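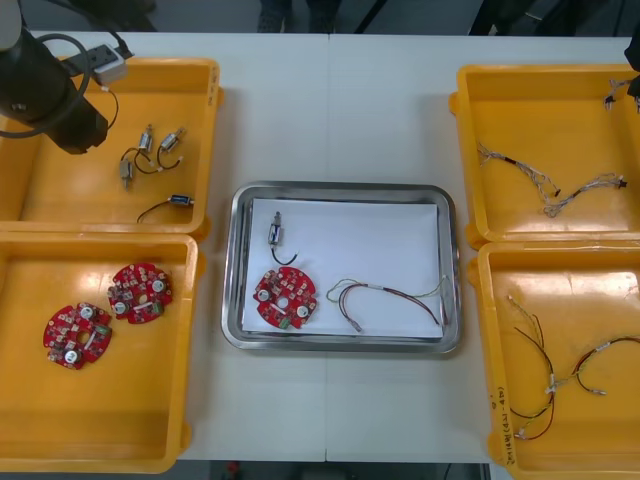 Respondendo à mensagem do Amirhossein de ontem, copiada mais abaixo: a tarefa que o clube vai levar ao encontro de outubro é a montagem de kits, e a bancada fica com a disposição que estamos usando agora. São dois tabuleiros amarelos de cada lado e o de inox no centro, com a folha de papel branco no fundo. O motor, a placa vermelha redonda e os chicotes saem dos tabuleiros laterais e vão para o papel, onde o kit fica montado. Peço que não mudem os tabuleiros de lugar entre turnos. Quem precisar limpar a mesa, limpe em volta.

Sobre os motores, concordo que são a peça mais chata. O corpo metálico é fácil de agarrar, mas o fio preto faz um laço e vem outro motor atrás. A Zelten recomendou separá-los antes de cada tentativa, e foi assim que fizemos na última bateria: 33 tentativas, 14 kits completos. Dos que falharam, a maior parte falhou no chicote, que prende no rebordo do tabuleiro quando o braço sobe depressa demais. Baixei a velocidade de subida no ficheiro de configuração do braço esquerdo. O direito continua como estava até alguém ter tempo de comparar os dois.

As placas não dão trabalho. O único cuidado é não as deixar sobrepostas. Encostadas uma à outra não há problema, a pinça resolve.

Quanto ao regulamento, li outra vez a parte da Seltside e a ordem das peças no kit é livre. Conta a peça estar dentro do tabuleiro central, inteira e sem fios pendurados para fora. O conector do chicote tem de ficar sobre o papel. Se ficar em cima do rebordo, o júri pode descontar - e o ano passado descontou à equipa Rivier.

Falta decidir:

- quem opera e quem repõe peças em cada turno (proponho trocar a meio da sessão);
- se levamos os nossos tabuleiros ou usamos os da organização. Prefiro os nossos, porque as abas do rebordo já estão marcadas no programa;
- quem escreve o relatório. Tem limite de 4.000 caracteres e o rascunho que está na pasta partilhada já passa disso.

A sala Kermani está reservada para nós até ao encontro, sempre à tarde. Quem sair por último desliga as fontes no quadro e não só no programa. Na semana passada ficou uma ligada toda a noite.

Mando a nova versão da lista de peças quando tiver a resposta do fornecedor sobre os chicotes. Os de três fios que sobraram do projeto anterior não servem, o conector é outro.

Em 2024-09-02, Amirhossein Shojaei escreveu:

> Boa tarde a todos,
>
> Estive a ver os registos das sessões de agosto. Temos 429 gravações
> guardadas, mas uma parte foi feita com a disposição antiga, quando os
> motores estavam à direita. Não sei se vale a pena aproveitá-las para
> treinar ou se só vão confundir o modelo. Eu deixava-as de fora, numa
> pasta à parte, sem apagar nada.
>
> Outra coisa: os motores continuam a enrolar-se uns nos outros. Pensei
> em cortar os fios mais curtos, mas o regulamento fala em peças sem
> alterações e não quero arriscar. Alguém perguntou à organização?
>
> Por último, precisamos de fechar a tarefa e a disposição da bancada
> ainda esta semana. Se for para mudar alguma coisa, que seja já.
>
> Amirhossein

Esqueci-me de responder a duas coisas. As gravações antigas ficam de fora, como ele propõe, e já criei a pasta. Quanto a cortar os fios, perguntei à organização e não é permitido.

Pesquisar nesta lista Pesquisar

Contacto: administração da lista | Voltar ao topo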